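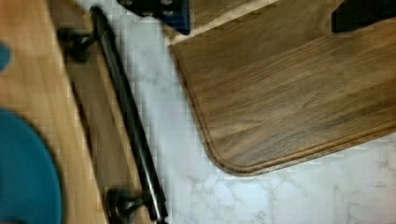

*Bar handle on a wooden panel.*

**Tornness** is a small seaside resort on the Maltier coast, known for its shingle beach and its self-catering apartments. The resort has 688 permanent residents and is busiest in summer, when most visitors come by car.

## Getting there

The nearest railroad station is at Jodumis, 5 miles inland. Buses run between the two all year, with a reduced timetable in January. Drivers use the coast road, which has one lane in each direction and is slow on summer afternoons. Parking by the harbor is limited to 200 spaces, and most apartment buildings have their own lots.

## Accommodation

There are no large hotels. Visitors stay in guesthouses or rent apartments by the week, usually from Saturday-style changeover dates set by the owner. Kitchens are equipped for simple meals – a kettle and a toaster are standard – and bed linen is normally included in the price. Towels for the beach are not.

The Thaweesak campground, at the north end of the bay, takes tents and small trailers. Its maximum stay is 3 weeks.

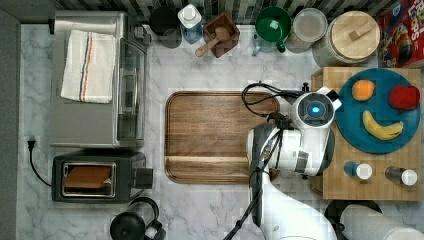
## Beaches

The main beach faces south and is sheltered by a low headland. It is mostly shingle, with a strip of sand at low tide. A second beach, below the campground, is reached by steps and has no lifeguard. Dogs are allowed on both outside the summer season.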